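Morven Mowat
Can machines do household chores yet? Short thread. Hats first.

A cap on a wire stand has no stiff edge to hold except the peak.

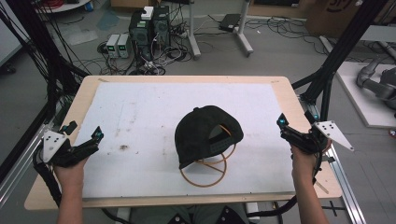
Cloth sags, then the stand shifts. At Batlow we score a hat as done only if it stays put for five seconds. Best run so far: 7 in 35.

Shop-floor parts are easier, but I have no picture of those. This is a gripper-camera view from the same lab.
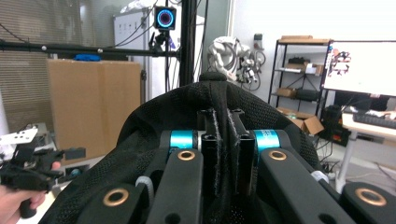
Black mesh, link arms, four brass bushings.

My answer for both: not yet. Laundry is further off.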